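The Masedex bridge simulator has a new release out this week, and if you have been following the project's page you will know that it has been a long wait since the last one in August. Version 2 went up for download on 6th March, and it brings the thing most crews have been asking for, a proper rank and promotion system that carries over from one mission to the next.

Until now every player started each evening as a plain ensign, no matter how many times they had hauled the ship home on one engine. In the new version your service record stays with you, and there are 20 missions in the box to earn your stripes on, including a rather lovely rescue story set around the Callitz mining stations. 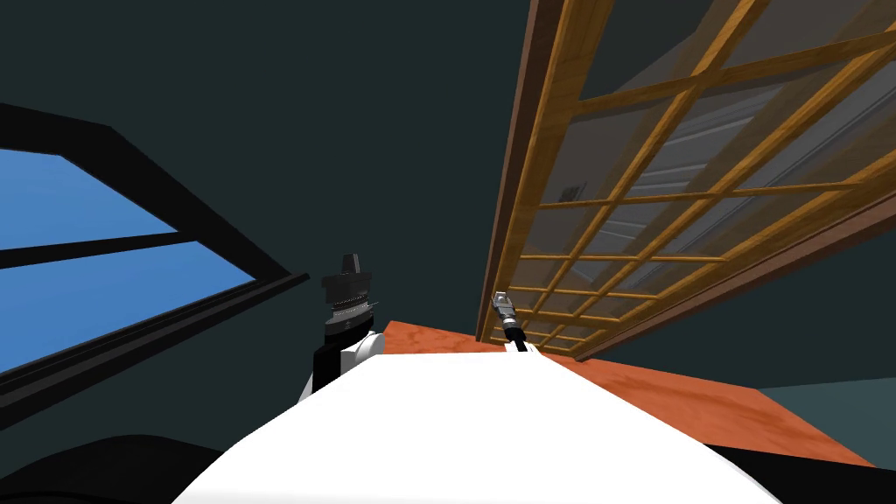

Sound has had plenty of care too. The old engine hum (a bit of a drone by the second hour, even its fans would admit) has been replaced with a whole library of bridge noises, 450 clips in all, and each station can now have its own volume — a mercy for whoever sits beside the comms officer. The star field for the main viewer has been redone as well, and it loops without that little jump so many of us had learned to look away from.

Crews who fly the Baert class cruiser should know that their old save files need converting before the first launch. The converter is a small program called Ruller, and it comes in the same download, in the tools folder. 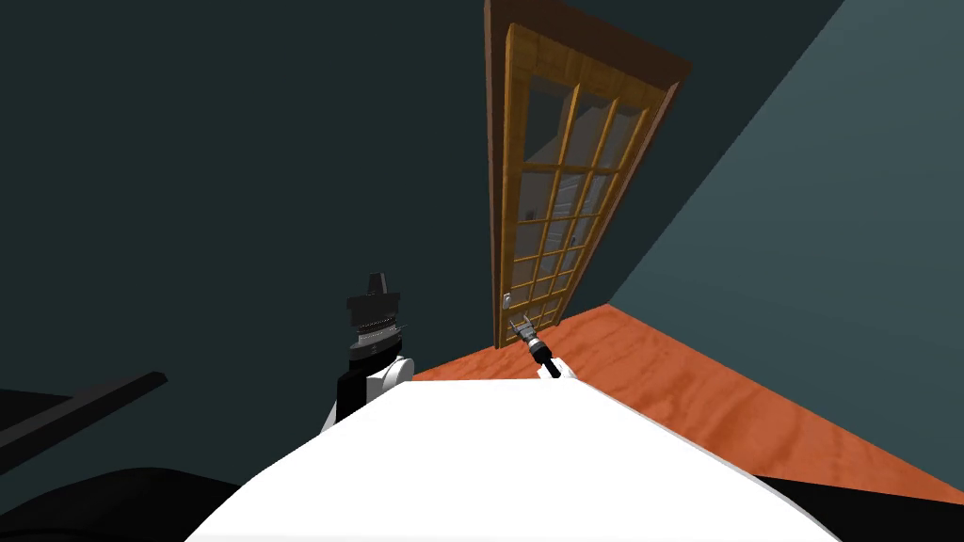
Dockhand wrote under the announcement that the conversion went smoothly for a crew with 100 saved missions, though the custom ship names came out in capital letters and had to be typed in again. The developers answered the same evening that they are looking into it, and that a small patch should follow once they have heard from a few more crews. Bug reports can go in the usual thread on the forum, and it helps if you attach your log file.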